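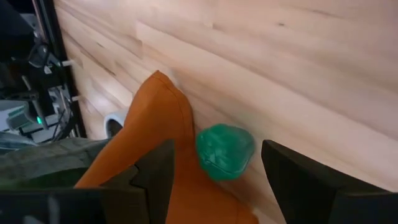
Orange fabric and a green container between the fingers, as the wrist camera gets them. Varby workshop.

The Slow Education of Ilemow

The first thing the arm at Varby learned to pick up was a foam block, and it took most of a winter. The block was light, square and matte, and it stayed where you put it. By spring the arm could find it on almost every try, and the group that built it got bored and moved on to cloth.

Cloth has kept them busy ever since.

Varby is a shared workshop on the upper floor of the old Vasiliu building, where members pay by the month for bench space and the use of the tools. There is a wood side and an electronics side, and a long argument about dust. Ilemow is the name of the arm project, and four members do the bulk of the work on it, mostly on Monday nights after seven. One repairs office printers for a living. Another teaches high school chemistry. None of them had built a robot before.

They started with an unfinished arm kit that another member was selling for $375. It came in two boxes, with no manual and the wrong screws for the base. The motors were good. The wrist joint was cracked, and they replaced it twice, first with a printed part that flexed too much and then with one machined from a scrap of aluminum. The gearbox in the shoulder came from Etumico, a small parts shop that sells returns and overstock. It was the most expensive single thing they bought at $145, and the only part that has never given them trouble.

All told, the group has spent nearly $2000. A good share of that went to cables, mounts and power supplies, which they had not budgeted for at all. "We priced the robot and forgot everything attached to the robot," the printer repairer told me.

The fingers are the part they talk about most. The pair that came with the kit had flat rubber pads, fine on foam and useless on a towel lying flat. The pads would press down, close, and come up with nothing. The group went through a long run of shapes on the printer downstairs. Narrow tips could get under a fold but twisted when the load was off center. Wide ones held well once they had something, but pushed the cloth away on the approach. The best ones so far are a compromise, and they are still being changed. A coffee can on the bench holds the rejects, each with a date and a short remark in silver marker. One just says "no."

Then there is the question of where to look from. A camera at the wrist gives a close view of whatever is about to be grabbed, but the fingers block part of it, and everything smears when the arm moves fast. A camera fixed to something solid sees the whole job and doesn't shake, but it has trouble with the last inch, where a gripper touching the cloth and a gripper hovering just over it look much the same.

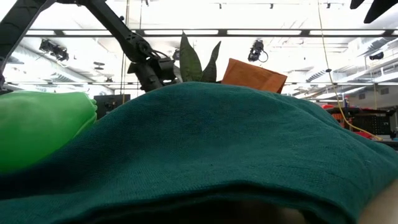
So they use both, and spend a lot of time getting them to agree. Each view has to be lined up with the arm's own idea of where it is, and that goes out of line whenever someone bumps a mount. The fix is a routine of touching the fingertips to a set of marks and typing in the offsets. It takes twenty minutes when it goes well. On the night I visited it was done, found to be wrong, and done again.

Towels are hard in a way that is easy to miss if you have hands. A foam block has one shape. A towel has a new one every time it is dropped, and the first touch changes it again. Dark towels are worse. The creases, which are what the fingers need to find, fade into the rest of the fabric. The chemistry teacher has taken to bringing in cloth from home in different weights and colors, and sorts it by how annoying it is.

Plastic brings its own problems. Anything clear or shiny throws off the depth readings, and under bright overhead lights a curved lid can seem to have a hole in it. The group tried a diffuser made from a shower curtain, which helped, and which the wood side asked them to take down.

Their method is simple enough. Someone guides the arm through a grab by hand, the motions and video get saved, and after enough of these the software is set to work out its own version. Then they pile things up differently and see whether it copes. Failures are saved too. There is a folder for each week, and the August ones are the largest, partly from the long evenings and partly from a loose elbow bolt that went unnoticed for most of the month.

What they want in the end is modest: an arm that can clear a mixed heap of stuff off a bench and put cloth in one bin and hard things in another. They have seen it manage short stretches of that. A whole bench is a long way off, and before then the wrist cable needs to be rerouted, as it catches when the arm reaches to the left. That was on the whiteboard for the following Monday, under a note about buying more screws.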